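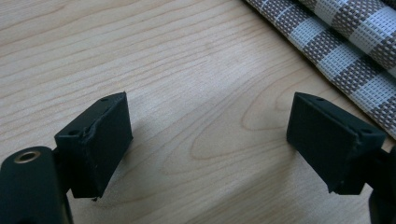 Tabletop in the shared workroom, October. Pale wood with a satin finish.

Skallberg workroom furniture: progress report
Prepared by Carys Rowlands for Sowmya Kulkarni

Work done this period
The tabletops for the main room have been sanded and refinished. We kept the natural colour of the wood, as agreed in the spring, and the wavy grain shows clearly across the middle of the top. The finish is satin. Gloss was tried on an offcut and the glare under the ceiling lights was too strong for close work.

The Durnier stools have been delivered and 2 went back with loose footrests. Replacements are on order.

Spending
The refinishing came in $70 under the quote. We would like to move that amount to felt pads and edge trim. The $900 set aside for shelving has not been touched.

Still to do
The Clona shelving can't be fixed to the east wall until the plaster is repaired. Skov has given us 7 working days for that job, starting once the old brackets are off.

Users have been asked to put a mat under hot drinks and to wipe up glue before it sets. A care sheet will go up beside the sink.

Decision needed: approval to move the $70.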